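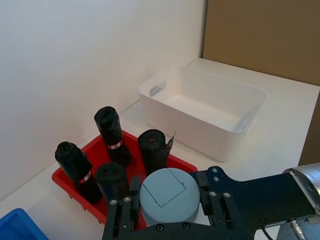
Ticket 468: Stockroom supply orders not reaching Wasau
Opened by: Mahtab Taheri, Broltetville office
Assigned to: Pejman Ghasemi
Status: Pending confirmation

The requester reports that orders with more than 14 lines remain in "Submitted" and are not transmitted. Shorter orders are processed normally.

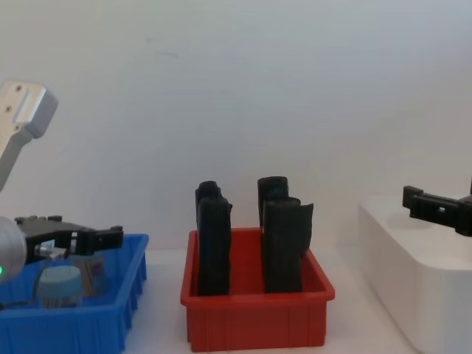
2:10 p.m. The export log shows a timeout at 90 seconds. The limit was raised and the held orders were released.

3:35 p.m. Two orders were received by Wasau. The requester is asked to verify the remaining order before closure.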